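Tistus Household Vocabulary List
README and data card, release 3

Summary

Tistus is a word list of everyday household terms in British English, with regional variants and short usage notes. It covers kitchen, laundry, cleaning and storage vocabulary. The list was compiled for people who write instruction leaflets, shop labels and adult literacy materials, and who need to know which words a general reader will recognise.

The list is maintained by Nelu Stoica. Regional variants were gathered and checked by Gunhild Sveinbjörnsson.

Contents of the release

terms.csv holds one row per headword.
variants.csv holds one row per regional or informal variant, linked to a headword by its identifier.
notes.txt holds usage notes too long for a table cell.
changes.txt lists edits made after release 2.

All files are UTF-8 with Unix line endings. Fields are separated by commas and quoted where they contain one. There is no byte order mark.

Fields in terms.csv

id: a short string, stable between releases. Identifiers of withdrawn terms are not reused.
headword: the preferred form, in lower case unless it is a proper noun.
plural: given only where irregular or disputed.
group: kitchen, laundry, cleaning or storage.
recognition: high, medium or low. See the section on recognition ratings.
note: free text, up to 60 characters. Longer notes go in notes.txt.

Fields in variants.csv

id: the identifier of the headword.
variant: the form as reported, with spelling regularised.
region: a broad area name. Blank means the variant was reported without a clear region.
status: current, dated or doubtful.

Sources

Terms came from three places: the Bronlow leaflet archive, a set of shop inventories supplied by Ezeani, and a postal questionnaire. The questionnaire had 40 prompts, each a short definition with space for the word the respondent would use at home. Respondents could give more than one answer, and were asked to underline the one they used most.

The inventories are the weakest source. Trade names for containers follow the supplier's catalogue more than they follow speech, and a term found only in an inventory is marked low until another source supports it.

Recognition ratings

A headword is rated high if it occurs in all 3 sources, medium if it occurs in two, and low otherwise. The rating says nothing about frequency. "Colander" and "tea towel" are both high, although the second is far more common in the leaflets.

Spelling and editorial choices

British spellings are used for headwords. Compounds are written open (washing line, bread bin) unless the closed form clearly dominates. Hyphens are kept only where the leaflets are consistent. Brand names used as common nouns appear as variants and never as headwords.

Known problems

The boundary between "bowl", "basin" and "dish" is not settled. Respondents in the north used "basin" for items others called a bowl, and the definitions in the questionnaire did not mention depth. The same applies to "basket", "tub" and "caddy" in the storage group.

Laundry terms are thin for Wales. Several variants marked doubtful rest on a single reply with unclear handwriting.

The plural of "scissors" compounds is handled inconsistently. This will be corrected in the next release.

Use and reuse

The files may be copied and adapted if the source is named. The list should not be used to infer where a writer comes from. Users of the Bridia spelling checker can load the headword column directly after removing the header row.

Corrections should quote the id and the release number. New variants are accepted with a region and, where possible, a sentence showing the word in use.

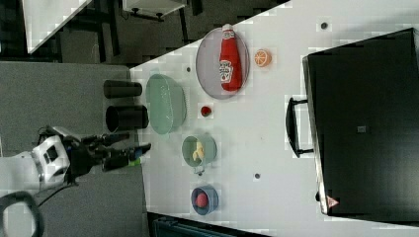
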